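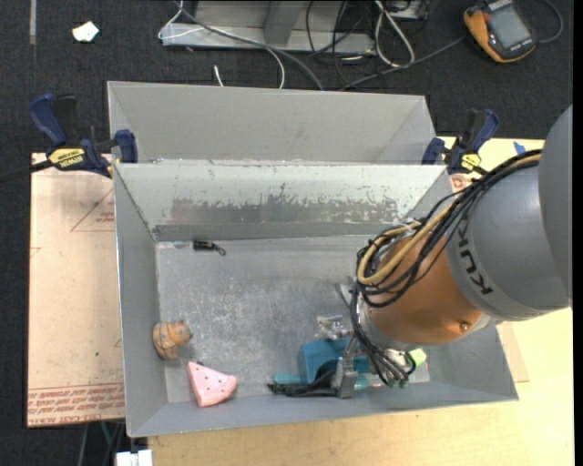
**skestden_mel:** Before anyone touches the planner, what's the control period and are you stamping joint states at the driver or when the node gets them? Asking cos half the "planner" bugs on this board are clock bugs.

**aarti_k:** Stamped in the node. Yeah I know. Full problem since I posted in a rush:

- KUKA arm, two-compartment metal bin, grasping in the big compartment only
- grasp poses from our own net, motion from Litance, stock config
- fails near the walls. Plan comes back fine, executes, then force abort on the way down
- middle of the bin no dramas at all

Worst spot is anything lying up against the left wall, like the orange stripey one. Pink wedge next to it is hit and miss.

Log from the last overnight run: 3,911 attempts, 267 force aborts. Haven't split them by wall yet.

**jandeck:** Sloped walls. What's your collision model, a box?

**aarti_k:** Box with vertical sides, yep. Inner dims measured at the floor.

**jandeck:** Floor dims with vertical sides should be *conservative* then. Walls flare out, so the real bin is wider up top than your model. You'd get refused plans, not contacts. Unless somebody padded it out.

**aarti_k:** ...somebody padded it out. Me, in May. Planner was refusing everything near the edge so I grew the box till it stopped complaining. Forgot that was still in there

**jandeck:** Well there you go. Mesh the bin, bin the box.

**malhotra:** Disagree, or at least don't stop there. A mesh won't save you if the bin pose is out. Do you re-register the bin or is it a hardcoded transform?

**aarti_k:** Hardcoded. It's clamped to the table, both top corners.

**malhotra:** Clamped isn't registered. Metal bin on a timber top, bar clamps, arm pushing on it all night. A few mm of creep and a tight mesh is worse than a fat box. Fit the wall planes from the depth cloud at the start of every run, check against the stored pose, refuse to start if it's off.

**jandeck:** Scratched metal though, the depth will be rubbish. I'd touch off with the arm instead. Guarded move to each wall, done.

**malhotra:** Depth on *painted* grey is fine, we do it every day. Touching off takes forever and you're trusting the same force threshold that's tripping now.

**jandeck:** Takes a minute. Once a shift. Come on.

**skestden_mel:** Both of you are skipping the divider. Is it in the collision scene?

**aarti_k:** As a thin plate, yes. And the clip thing sitting just under it isn't in anything. Neither are the gripper cables, they trail along the bottom of the bin and the depth sees them as clutter half the time. Segmentation once proposed a grasp on its own cable.

**skestden_mel:** Self filter. Swept capsule along the gripper cables, inflate it, mask before segmentation. Won't be exact cos cables flop about but better than grasping yourself. Do NOT put it in the planner as a rigid body, you'll never get a plan.

**jandeck:** +1 to that bit

**aarti_k:** OK tried the mesh over lunch. Took the padding off, convex pieces per wall, sampled yaw so the fingers line up with the wall when the grasp is close in. Replayed 1,001 logged grasps in sim, planner only. Way more of the wall ones get refused now, which I guess is the truth coming out. The yaw sampling gets a fair few of them back.

**malhotra:** Sim replay with the bin exactly where you say it is. Tells you nothing about the pose.

**aarti_k:** Fair. Plane fit next then, and moving the timestamps to the driver while I'm in there. If the fit's noisy I'll do jandeck's touch off and compare the 2.

**skestden_mel:** Do the timestamps first, on their own. Otherwise you wont know which one fixed it.

**jandeck:** post the residuals when you've got em, I reckon the slopes will be a mess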